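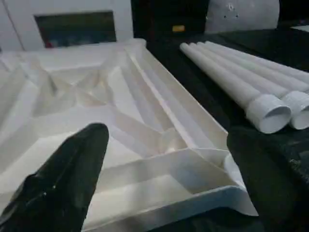
Chapter 7
Inner Packaging and the Holding of Goods

7.1 Scope of the chapter

Chapter 6 dealt with the outer case: its board grade, its joints, and the load it can carry in a stack. The case was treated as a box with nothing in it. This chapter deals with the space between the inner wall of the case and the outer surface of the goods, and with whatever is put into that space.

The general term used in this book is inner packaging. It covers moulded trays, folded card inserts, foam blocks, paper pulp shells, air-filled bags and loose fill. Bags and wraps used only to keep out moisture or dust are left to Chapter 9, although some of them also do a small amount of cushioning.

Readers who have worked only with retail packs should note that appearance is not considered until Section 7.9. A tray may be chosen because it looks clean when the lid is lifted, and this is a fair reason for choosing it, but the design steps set out below are the same whether or not the buyer ever sees the tray.

7.2 What inner packaging has to do

Locating. The item is kept in a known place and a known position. Locating matters at the packing bench, where the item has to go in the same way round each time, and again when the case is opened. An item that can be put in upside down will at some point be put in upside down.

Separating. Items in the same case are kept from touching one another. Most surface damage in mixed packs comes from contact between items during long periods of low vibration. Single heavy blows account for less of it than students tend to expect.

Cushioning. The item is allowed to move a short distance under load while a resisting force slows it down. Cushioning needs both distance and resistance. A stiff wall gives resistance with almost no distance, and a very soft pad gives distance but lets the item reach the case wall while it is still moving.

Bracing. In some packs the insert also supports the case from within and carries part of the stacking load. Bracing and cushioning pull in opposite directions and should be assigned to different parts of the insert where space allows.

A single insert may do all of this, but it is good practice to write down which part of it does which job. Zuccaro's worksheet, given at the end of the chapter, has a column for this purpose.

7.3 Ribs, walls and pockets

A flat sheet of thin plastic bends easily. The same sheet formed into ridges and channels is much stiffer, as more of the material lies away from the middle plane of the sheet. The gain depends on the height of the ridge far more than on its width. For this reason a tray may have raised lines running across areas that hold nothing at all, and they should not be removed to simplify the drawing without checking what happens to the stiffness.

Walls are seldom upright. A small slope, called draft, lets the formed part come off the mould without tearing or scraping. Draft also lets empty trays nest inside one another, so that a stack of empties takes up little room on the packing line. The cost is paid in the pocket: a sloping wall touches a straight-sided item only near the bottom, and the item can rock at the top. Small bumps formed into the wall near the rim will stop this at little cost.

Corners need care. When a heated sheet is drawn into a deep corner it stretches, and the thickness there may fall well below that of the starting sheet. The corner is also where a dropped case tends to land. A larger corner radius helps on both counts. Where the shape of the item forces a tight corner, the designer should measure the wall thickness on the first samples and not rely on the figure quoted for the sheet.

The terms used in the remainder of the chapter are as follows.

Rim: the outer edge of the tray, at or near its highest level.
Land: a flat area between pockets, on which a lid or a second tray may rest.
Pocket: a recess shaped to hold an item.
Channel: a long recess, either for a long item or for stiffness.
Finger recess: a widening of a pocket that allows the item to be lifted out.

7.4 The shape of the item

Items are sorted here by the way they move when they are not held. A box-shaped item slides. A ball rolls in any direction. A cylinder laid on its side rolls in one direction and slides in the other, so it needs a different kind of hold along its length from the one it needs across it.

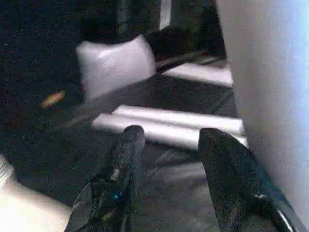
Figure 7.1 Long cylindrical item lying horizontally.

For a cylinder, a channel with sloping walls gives two lines of contact and stops rolling completely as long as the item stays seated. End stops prevent sliding. The end stops carry the greater force in an end drop, since the whole weight of the item bears on a small area, and they should be made thicker or backed with a block. A common fault is to copy the wall height of the channel for the end stops without a separate calculation.

Long items bring a further difficulty. If the channel supports a long, slender item only at its ends, the middle will bend under shock. If it supports the item only in the middle, the ends will whip. Supports set a little in from each end give the least bending for a plain item of even weight. Items with a heavy end should be dealt with by the method in Section 7.6.

7.5 A first estimate of cushion depth

The calculation below is for a flat drop on to a hard floor. It ignores the case, the air inside it and any bounce. It is used only to decide whether a proposed depth is worth testing.

Let h be the drop height and x the distance over which the item is brought to rest. If the resisting force were constant, the slowing of the item, as a multiple of the pull of gravity, would be

G = h / x

For a drop height of 1,000 mm and a stopping distance of 50 mm, G is 20. With an item of mass 520 g, the net force slowing the item is then close to 102 N. The cushion must also carry the weight of the item during this time, which adds a further 5 N.

No real cushion gives a constant force. A cushion that behaves as a simple spring starts with no force and ends with its greatest force, and its peak is close to twice the average. The figure to compare with the strength of the item is therefore nearer to 40 than to 20. Foams lie between the two cases over the middle part of their range and become much worse than a spring once they are fully squashed.

Note that x is the distance moved and must not be confused with the thickness of the pad. A pad can be used only over part of its thickness before it becomes hard. Students who take the two as equal will design pads that are too thin, and the error will not show at low drop heights.

Worked case. Lombardi and Sala tested a formed tray for the Kotolix hand lamp at the Ronemitz packing works. The tray had been drawn with stiff upright ribs under the lamp head, and it passed the stacking test without change. In flat drops the lamps broke at the neck. Measurement showed that the ribs gave way by only a few millimetres before the lamp met the base. The ribs were redrawn with a slope and a shallow fold line, so that they would buckle at a lower force and over a longer distance. The weight of the tray did not change. The full set of results is given in Table 7.4, and the reader is asked to use them in Problem 7.11.

7.6 Items with uneven weight

The balance point of the item should be found before any pocket is drawn. For small items it is enough to rest the item on a narrow edge, mark the line at which it balances, turn it through 90 degrees and repeat. The crossing of the two lines gives the position in plan. The height of the balance point is harder to find and is usually taken from the maker's drawings.

Supports are then sized in proportion to the share of the weight that each one carries. Where this makes one support too large for the tray, Hassanpour's method of split supports may be used. It is set out in the next section, together with the changes made to it by Grasso for trays that carry items in more than one layer.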